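7/8/23

When we moved from Miserville in January, the tall cabinet was the last thing to come off the truck. I wanted to sell it before we left. My family voted against me, and now I am the one who is cleaning it.

I paid 300 dollars for it many years ago, from a shop called Damer which sold old furniture and also fishing gear. The colour is a warm honey brown and I still like it very much. What I like less is the drawer. The lower part of its front is carved with fine grooves, and the dust sits in them as if it pays rent. A cloth does not reach. I used an old toothbrush with a little soap, and it took me 30 minutes for the one drawer. The round black knob I only wiped.

The open part at the top is my favourite place, and also the place where everybody puts things when they don't know where to put them. I decided that it will be for books. So far there are three standing there on the right side, and the left side is still waiting for my decision.

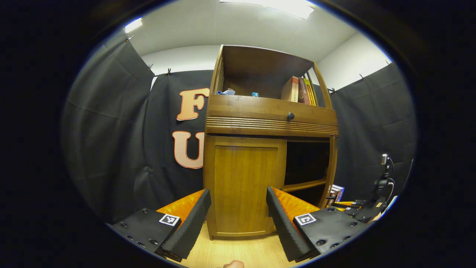
## What goes where

I made a small plan on paper, and I changed it 2 times already.

- **Top:** books, but only the ones we really open. My Phromma cookbook will go here when I find the box it is in.
- **Drawer:** candles, tape, batteries, the good scissors.
- **Closed door, left side:** tablecloths and the papers from the move. I don't want to look at them every day.
- **Open shelves, right side:** board games below, baskets above — if I find baskets of the right depth.

The open side is quite dark inside, so I would like something light in there. Stasel has cotton baskets in a cream colour, but I have to measure first. Last time I bought without measuring, and I had to drive back with everything.

I also want to put felt pads under the cabinet. The floor is a light blond wood and it would show every scratch. For this I need a second person to lift, and my second person has a sore back this week.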